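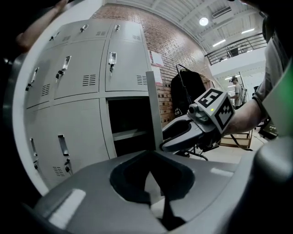
Workshop tips from an open day: lockers, racks and grippers

Filed under: Workshop, Storage. January 28, 2020

These notes come from an open day at Akport, where the staff were teaching pick-and-place tasks with hand-held grippers. Most of the day was given over to opening and closing things: lockers, drawers, jar lids, a stiff toolbox from Zalletti. A task that a machine has to learn from scratch shows up every bad hinge and sticky latch in the room, and a good part of what was said applies to a garage or utility room without any robot in it.

Locker doors

A door that binds will bind at the same point each time. Open it slowly with one finger on the handle and stop where the resistance starts. If it is in the first inch, look at the latch. If it is further on, look at the hinges or the floor.

Sheet metal lockers go out of square when the floor is uneven. Put a level across the top of the bank, front to back and side to side, and shim the low corner before touching any hinge. Nélida Aravena, who ran the door session, gave 2 mm as the most she would leave uncorrected on a full-height bank. Empty the bottom compartments first. Shimming a loaded bank bends the base.

Recessed pulls collect grit. Brush them out dry, then wipe. Oil in the recess makes a paste.

For locks, use dry graphite, a small puff, and work the key ten or twelve times. Don't put graphite into a lock that has already been oiled. Flush it with lock cleaner and let it dry overnight.

Leave the vents clear. A coat hung against the inside of a grille blocks it as well as tape would, and damp boots in a closed locker will rust the floor of it by June.

Number the keys and not only the doors. Akport's spare for 402 was on a plain ring with two others, and finding it took longer than the session it was wanted for.

Grip

The fingers on a gripper carry rubber pads, and the pads wear before anything else does. The same goes for the jaws of a bar clamp or a reacher tool. Clean rubber with warm water and a drop of dish soap. Solvent gives a good surface for a day and a hard, shiny one after that.

Replace pads in pairs. One new and one old will pull the work to one side.

When gripping a thin handle, come at it square. The demonstrators lined up the finger with the handle before moving in, and stopped to correct if it was off. Reaching in at an angle and twisting to fit is how a part gets scratched. With pliers on a chrome fitting the rule is identical, plus a layer of cloth.

Pull along the line the door wants to travel. A hinged door travels in an arc, so the hand has to move sideways as well as back. People do this without thinking until they are holding a tool, at which point they pull straight and the tool slips off. Practice on a cabinet at home with kitchen tongs and the fault is obvious in a minute.

Clothes racks and work coats

A freestanding rack should be loaded from the middle outward. Heavy coats at one end will walk it across a smooth floor.

Hang all garments facing the same way. It makes them easier to take off the rail one-handed.

Keep a gap of a hand's width between the rack and the wall. Brick holds damp, and dark cloth shows brick dust.

Notices

Tape doesn't hold well on bare brick. Brush the spot first, use wide tape on all four edges, and press it into the mortar lines. For anything staying up longer than a month, screw a board to the wall and tape to that. Put the notice at eye level for the shortest person who has to read it.

Working order for a repeated task

The routine at Akport was fixed, and worth copying for any repetitive job such as fitting hinges or labeling jars.

Set the start position and mark it with tape.
Do the task once at half speed.
Do it again at normal speed without changing your stance.
Stop after 35 repeats, even if it is going well, and check the tool.
Put everything back to the start position before the break.

The last step was skipped once before lunch and the afternoon group lost roughly 2 minutes putting the shelf contents back in order.

Lighting

Work out where your own shadow falls before fixing a bench or a cabinet in place. Ceiling light comes from behind you when you face a wall unit, so the inside of a low compartment stays dark. A battery strip light under each shelf lip is enough. Aller sells a stick-on one; the adhesive needs a clean, degreased surface and a full day before it carries any weight.

Next page: drawer runners, from the Cáceres workshop notes.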